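Print this page | E-mail this entry
Penside sim notebook, entry by Gaétan Wong
Saturday, May 6, 2023
3 comments | 7 shares

Still on the occlusion business. Solange reckons the policy is using the lamp as a landmark to find the plate, and I've been saying since February that it's just got lucky with the room layouts, so we agreed to settle it properly this weekend (well, I agreed, she's gone to Sistevthorpe and left me the cluster).

The idea is dead simple. Take the rooms we already have, keep the task the same (reach the plate, stop above it, don't clobber anything), and sort the episodes by how much of the plate the arm itself is hiding from the side camera at the start. Then run the old policy and the one trained with masked views over the same seeds. 3000 episodes each. No new objects, no new lighting, and I haven't touched the controller, Calum, so please don't ask!

I had to redo the sorting twice. First time round I was measuring hidden area from the object's bounding box, which is daft for a plate seen at a low angle, because half the box is table anyway. Now it renders the plate alone, renders it again with the arm in, and takes the difference. Slower, but I trust it.
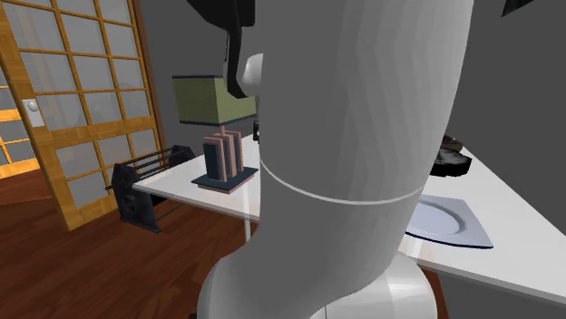

Side view, lamp room. Arm across the left side of the plate.

This room is the one I keep coming back to. The lamp is nice and distinctive with that green shade, and it's well over on the other side of the arm from the plate, so if Solange is right then taking the lamp out ought to hurt. I ran it with the lamp and without, same seeds, and the old policy did get noticeably worse without it. Bother. The masked one hardly cared. So she's half right, and I owe her a coffee.

What I didn't expect is where the old one goes when it fails. It drifts towards the dark lumpy thing behind the plate and hovers there looking pleased with itself. Rosaire thinks it's picking up on the rounded outline. Could be. I'd like to swap that object for something square before I believe it.

Overall, 2641 of the 3000 finished cleanly with the masked policy. I've not got a final number for the old one yet as 15 of the batches died overnight with the usual Astusach licence error and I've only just restarted them. Don't quote anything till they're in.

Other bits: the wrist view is still saved a step late compared with the side view. It doesn't matter for this test as I'm only using the side one, but it'll bite somebody. Brock, I think it's in your exporter?

To do Monday: lamp moved to the plate's side of the table, square object swap, rerun the seeds where both policies failed. And have a look at whether the hidden-area number should be taken over the whole reach instead of only at the start, as the arm swings clear fairly early in some of these and I may be calling episodes "hard" that aren't.

Recent entries
Polishchuk scenes: which doors open and which don't
Masked views, first go (Solange)
Why the gripper fingers went see-through
Seeds, and how I lost a set of them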